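4.2 Sorting the load before washing

1. Empty all pockets and close the zips.
2. Separate dark, white and coloured items.
3. Put the sorted items in the drum one by one. Do not fill it above the 80 mark.
4. Choose programme 5 for towels and press Start.

Note: New dark clothes can lose colour – wash them alone the first time.

Caution: Never open the door of the Flotine while the drum is turning.

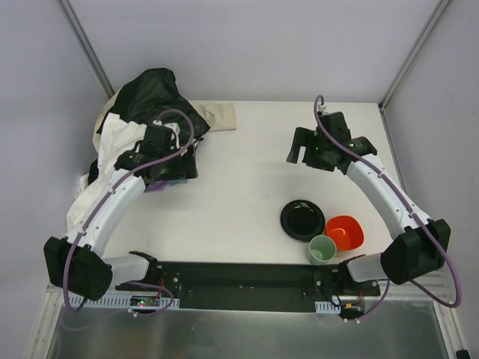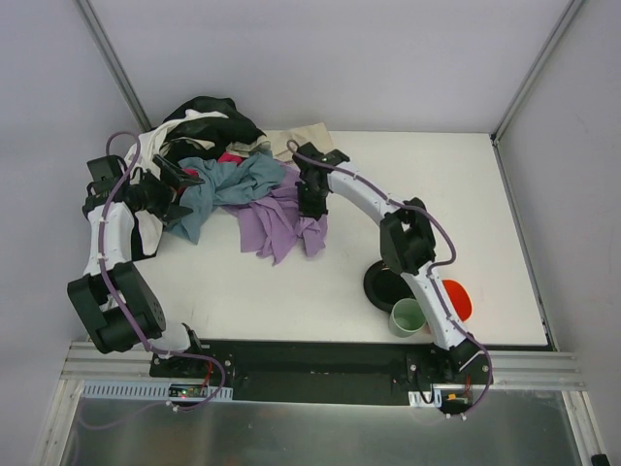 Both pictures: mixed fabrics in a heap on a white table.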